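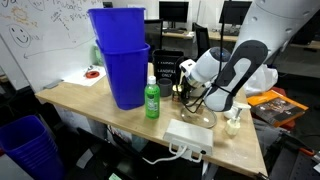

Can one gripper handle both a thin-walled bin and a small jar?

It can, provided the closing force is set separately for each object and the wrist approaches the two at different angles. A single setting for both gave poor results in our trials.

Home Posts Replies Media Following

Hurnent Robotics Group
7/4/20
1/ The Group has completed its first comparison of the Jamside and Nanunley grippers. Both were fitted to the same arm and run from the Jaiswal controller. A short account follows in this thread.

2/ Each gripper was given 20 attempts at every object on the list. An attempt was recorded as a success only if the object was lifted clear of the table, held, and put down again without being dropped.

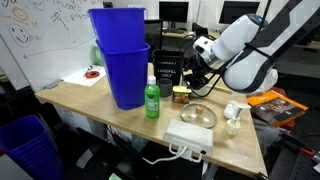
3/ Closing force was set by hand for the first session and by the controller for the second. Operators preferred the second arrangement. The Nanunley fingers were slower to close, and the delay was most noticeable with light objects.

4/ The Jamside fingers close faster but flex a little at the tip. This helped with soft bottles and did not help with rims. We have asked the supplier whether a stiffer tip is available for the same mounting.

5/ Camera position had a greater effect on results than we had expected in May, when the test was planned.
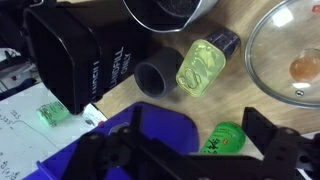
6/ The wrist camera is now our main source for choosing a grasp point. Its view is close and detailed, but clear materials remain difficult for the software. A glass lid with something orange showing through it may be read as one object or as two, and a see-through bottle touching a black pipe coupling needs a clean edge between them before the fingers can be placed. The outer camera was of limited use in such cases.

7/ Of the attempts that failed, 57 were traced to a poor choice of grasp point. The fingers themselves were at fault far less often – mainly where a smooth rim slipped during the lift.
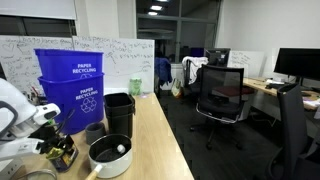
8/ The controller ran for more than 24 hours in total and was restarted once, following an update. Cable routing at the wrist will be reviewed before further work, as turning the last joint fully is at present avoided.

9/ The Nanunley gripper will stay on the arm for the next round. The Jamside unit will be tested again when the new tips arrive. Questions on method may be sent as replies to this post.

We use cookies to improve your experience. Accept all Manage settings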